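The case against the junk drawer cure

Yufang Lu has been paid to tidy other people's homes, and she would like you to know that most of it didn't last.

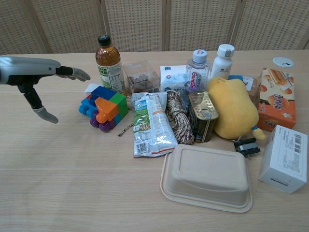 She worked for 3 years as a home organizer with Ellance, a service that sent people like her into apartments and houses to sort, label and box. She left in May. Since then she has been calling her old clients back, one by one, and asking if she can come and look.

"I went to 22 homes," she says. "In 18 of them you could not tell I had ever been there. The labels were still on. The things inside had nothing to do with the labels."

I had gone to meet her expecting a pitch. People who leave the organizing business tend to start another organizing business, with a book attached. Lu says she has no book and no plan for one, and when I ask her a second time she laughs and offers me more tea.

Her complaint is with the idea of the big clear-out. A team arrives, everything comes out of the cupboards and onto the nearest flat surface, and the owner is asked to decide what stays. It makes for a dramatic afternoon. Clients cried, she says, and some of them hugged her. Ellance asked them to fill in a survey before the team had left the building.

"Of course the scores were high. You ask a person how they feel when the kitchen has been clean for ten minutes."

Did anybody go back later to check? "Not while I was there. I asked. I was told that the client relationship was complete."

It is a good line, and I wondered how much of it was a former employee's grudge. I also wondered about her numbers. Her 22 homes are the ones that let her back in, and she picked which clients to call. She grants both points without much of a fight. People with a tidy house might have been happier to open the door, she says, so if anything the real figure could be worse. I'm not sure that follows. People with a messy house might have been hoping for a free second round.

For another opinion I called Boglárka Lakatos, who runs Zelenák, a small secondhand store that gets a good share of what the clear-outs throw off. She has less patience for the business than Lu does, and less patience for Lu.

"She is surprised that people buy things again?" Lakatos says. "I could have told her from the counter. They bring me the bread machine in spring. In the fall they come in and ask if I have a bread machine."

Has she sold somebody their own bread machine? "A waffle iron. I gave her a discount."

Lakatos thinks the trouble is shopping, and that no amount of sorting will touch it. She also objects to the boxes. Clear bins with snap lids are the one thing she refuses to take, she says, as she has a back room full of them already and they don't sell. Everyone who wants bins wants them new – usually the Jullura kind, which stack only with each other and come in sizes that fit very few shelves.

Lu agrees about the bins. She used to recommend them. Clients would spend more on containers than the things inside were worth, and she remembers one man who bought a matched set for his batteries, string and takeout menus and then had to clear a shelf to make room for it.

"He was so proud," she says. "I took a photo of it for the company page. I feel bad about that one."

So what held up in the four homes where the work survived? I was hoping for a method, and there isn't much of one. Two of the four belonged to people who were tidy to begin with and had hired help after a move. One was a couple who had stopped getting deliveries for a while, to save money. The last was a woman who had thrown out the system Lu gave her within a week and put everything back where her hands expected to find it. The scissors went back by the phone. The vitamins went back next to the coffee.

"Her house looks a little messy," Lu says. "She can find anything. She timed me looking for a stamp in my own bag, and then she went and got one of hers."

I asked Ellance for a comment and got a short reply saying that customer satisfaction was important to the company. I also asked Telside, which sells an app that reminds people to put things away, whether its users have neater homes after a year than they did at the start. A spokesperson said that the app was very popular. I asked again, and was offered a free trial.

I took the trial. It buzzed at seven in the evening to ask if my counters were clear. They were not. I pressed the button that said they were, and it congratulated me, and this went on for several evenings until I deleted it.

Lu does still take a little work, mostly for people clearing a parent's house, where the job has an end and someone really does need a second pair of hands. She charges by the hour and won't bring boxes. If a client wants the whole kitchen pulled out onto the table, she tries to talk them down to one drawer.

"They're disappointed," she says. "They want the big day. I tell them, do the drawer, and call me if you want to do another one."

Do they call?

"Some," she says. "Most of them, I think, just do the drawer." She hasn't gone back to look.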